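We've been gathering examples for the learning system at Skokeo all week, Sinéad and I, and my goodness it's slow (lovely, but slow!). Every little pick gets recorded, and we're hoping for 100 before December.

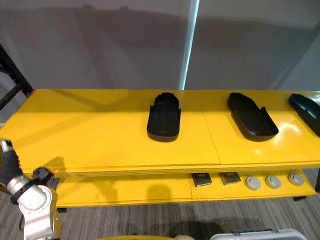
Issue 12

The black trays on the top shelf are my favourites, all curves and awkward angles. Sinéad prefers the small round grey bits down below, and she's welcome to them. We've kept 56 good runs so far, and I've drunk a great deal of tea.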